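Gemora Garment Folding Set: README and equipment planning notes

Maintained by Agata Greco and Amanuel Wubshet. Corrections to Bezawit Tefera, who keeps the price sheet.

What is in the folder

The set holds 4000 two-handed episodes of cloth handling at a table: laying out, folding, turning and gathering. Each episode has video from both grippers, finger opening, and gripper position over time. The price sheet and the order log sit next to the data in the folder called planning. Several groups have asked what a station costs to put together, so the second half of this file is for people who have to write a budget before they record anything.

Stations

A station is one operator, two hand-held grippers, one table, one screen on a stand and one recording machine. Nothing is bolted down. We priced a fixed two-arm cell from Jukport first and put it off until next year, as the hand-held route let us start in January with the furniture we had.

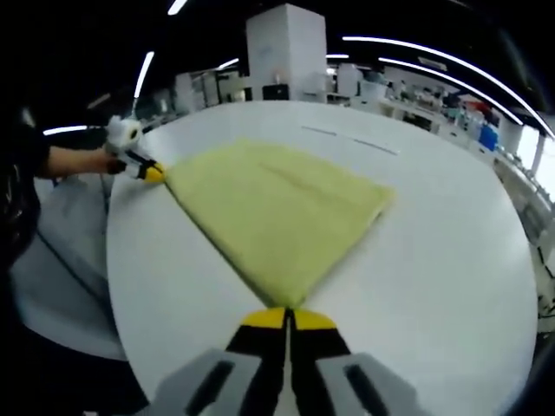 Pale yellow-green cloth on the round table, one gripper at each of two corners.

Buy the grippers in pairs and order a spare with the first pair. Our supplier, Assefa, quotes per pair, and a single unit ordered later carries the same delivery charge as a full box. Finger tips are a consumable and should have their own line. We forgot this in the first budget and had to move money from the storage line to cover it.

Tables

Zusudwood supplied the extra tables. Ask for a plain white top with no centre seam. Check the delivery route as well: our first table would not go into the lift and spent a week in the loading bay. If you already own large tables, use them and spend the money on storage.

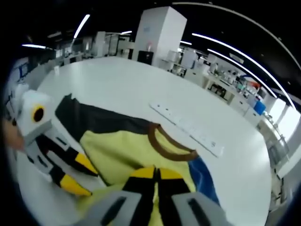 Power and cabling are easy to leave out of a quote. Allow one switched power strip per station, two spare cables for every pair of grippers, and cable ties. Oğuzhan Çınar worked out the electrical load for us and his spreadsheet is in planning/power. It assumes 3 stations running at the same time -- change the first cell if you have fewer.

Garments and cloth

We bought 100 garments in two orders. The second order was for colour. Plain white shirts on a white table gave poor contrast and most of those early episodes are tagged low_contrast. Ask the seller for pieces with trim or panels in a second colour, and pay the small extra. Royal-blue fabric with a brown-trimmed collar and a pale yellow inner facing is much easier for an annotator to label, as the collar can be told apart from the body when the folds are loose. Budget for washing too. Lint on the finger tips was our most common maintenance note.

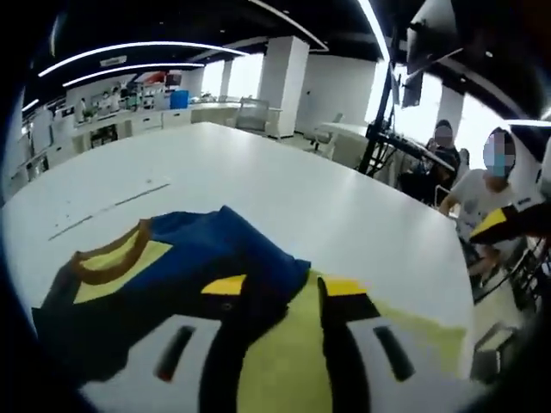
Screens and stands should be costed together. A monitor on a tall stand takes no table space, but the stand, the clamp and the longer video cable came to more than the monitor in our case. Put the legs well outside the operator's reach. The parts of the room beyond the table will also appear in your video: pillars, benches, ceiling lights, and colleagues. In our recordings you will find people at the far side of the table, one of them in a white T-shirt and a light blue face mask, and their faces are blurred in the release. Blurring took compute time and a round of manual checks, and both need a budget line.

Staff time

Hiwot Adugna ran the rota. Plan for sessions of 40 minutes with a proper break after each. Longer sessions gave us more episodes and more rejected ones. Training a new operator takes a morning, and the episodes from that morning are kept under the tag trainee.

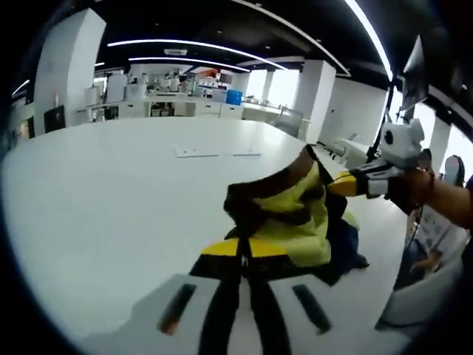 Storage was the largest cost after wages. Keep the raw video until the checks are finished, and buy the backup drives in the same order as the main ones. We bought ours later and paid a higher price.

Known gaps

No knitwear, no zips, very little denim.
Lighting varies with the daylight from the windows.
Prices in the sheet exclude tax and delivery -- delivery is in the order log.
Left-handed operators are under-represented.

Licence and contact

Free for research and teaching. For commercial use, or for a copy of the original quotes, write to Agata Greco through the Gemora contact page.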